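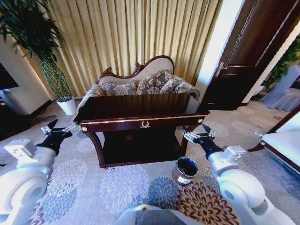 Home Forum Furniture Care Floors Ask Search Log in

White haze on a dark polished table top, plus carpet dents

Posted by Oltow, February 1, 2021

We inherited a dark console table from my husband's aunt and put it in the front room, where it gets used every day. The top has a high shine. Over the winter it has picked up a cloudy patch near one end, the size of a dinner plate. You can't feel it with a finger. It shows up in the late afternoon when the sun gets low and then more or less disappears at night under the lamp.

I have been dusting it with a spray polish from the grocery store, the lemon kind, probably once a week since September. Before that the aunt used who knows what. My sister says the haze is heat damage and I should sand it. My husband says it's wax and I should leave it alone. We do put tea on it sometimes, with coasters, although not every guest uses one.

I don't want to refinish the whole thing if I can help it. A shop in town quoted me a price I won't repeat here, and they wanted to keep it for weeks.

Second thing. The table used to stand a foot farther left, and the carpet has deep dents where it was. The carpet is patterned and I was told it's wool, but there is no label on it. Vacuuming did nothing. Is there a way to bring the pile back up without making the colors run?

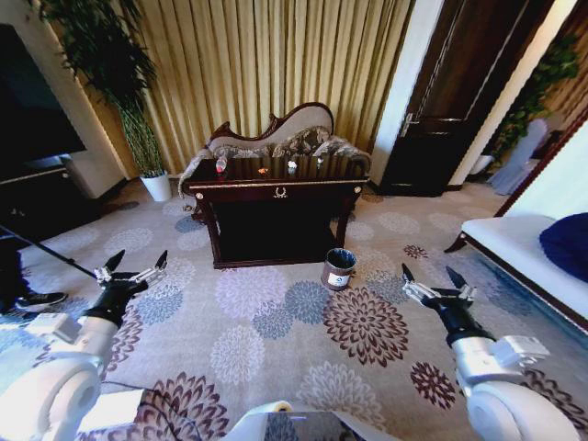
I've read about ice cubes and I've read about a steam iron, and the two sound like opposites to me.

Galindo
Member, 14 posts

Start with the polish. Those sprays usually leave oil or silicone behind, and when you put a new coat on every week it builds up and goes cloudy. Heat marks tend to be whiter and have an edge to them, often in the shape of the cup or dish. A patch that comes and goes with the light sounds more like buildup to me.

Put a little mineral spirits on a soft white cloth and wipe a small spot somewhere that doesn't show, like the back edge. Open a window first and keep it away from any flame. Wait a few minutes. If the shine is still there and nothing dark came off on the cloth, do the cloudy patch the same way, with the grain. Turn the cloth often. You will probably see a yellow or gray smear on it. Lay the used cloth flat outside to dry before you throw it out – don't ball it up in the trash.

If the haze is gone, stop there. Dust with a barely damp cloth from now on, then a dry one. Paste wax once or twice a year is plenty.

If the haze is still there, it is in the finish, and then it may be moisture. Do not sand it. An old finish can be very thin, and if there is veneer underneath you can go through that too. I went through one with 100 grit in my first year of doing this and had to live with a pale spot on a desk. Even 3,000 grit will change the shine, so you would end up with a dull patch in place of a cloudy one and have to rub out the whole top to match.

For a moisture haze you can try a hair dryer on low, kept moving, held well back. Give it a few minutes and let it cool before you decide.

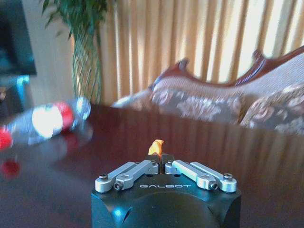

Gilded trim, painted decoration and anything glued on should be kept out of all this. Solvent can lift gold paint in one pass. I put low-tack tape along the edge of the top when I'm working close to trim, and pull it off as soon as I'm done.

Plullamum
Member

ice cubes work. put one in each dent, let it melt, blot with a towel, fluff with a spoon. did this in our rental and got the deposit back

Famero
Member

The ice is fine on synthetic carpet. On wool with several colors I would check for bleeding first. Press a damp white cloth on a dark part of the pattern for 2 minutes and look at the cloth. If any color came off, stay dry and just work the pile up with your fingers or the edge of a coin. It takes longer.

If the cloth is clean, mist the dent lightly, leave it an hour and lift the pile with a soft brush. I wouldn't put an iron on it. Old dents may not come out all the way, but they do get better over a month or so once the weight is off. Felt pads under the feet won't prevent dents on carpet. Wide furniture cups will, if you can stand the look of them.

I agree with Galindo about the polish, by the way. Mine took three passes with the cloth before it came up clear.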